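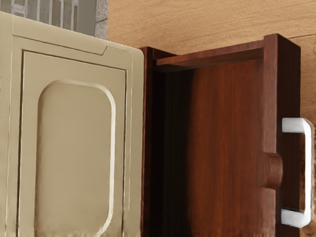
Cómo ir del aeropuerto al centro cuando el vuelo llega muy tarde

Escribo estos pasos después de tres llegadas nocturnas a Lodhi. El último autobús sale a las 23:40 y muchos vuelos aterrizan después.

Antes del viaje

1. Mire en la página del aeropuerto la hora real de llegada de su vuelo en los últimos días. La hora del billete es a veces demasiado optimista.
2. Escriba al hotel y pregunte hasta qué hora hay recepción. En la pensión Flundusach cierran a la una, pero dejan la llave en una caja con código si usted lo pide por correo.
3. Guarde la dirección en el teléfono y también en un papel.

Al llegar

4. Salga por la puerta 9. Allí paran los coches de Badero, la compañía de taxis compartidos.
5. Diga el precio antes de subir. En marzo yo pagué 700 por persona, con una maleta. Un taxi para usted solo cuesta 2000.
6. Si prefiere esperar, el autobús 82 empieza a las cinco de la mañana y tarda más de una hora.

Mi amiga Nele Thiele durmió en la sala de llegadas y dice que hace mucho frío. Lleve un jersey en el equipaje de mano.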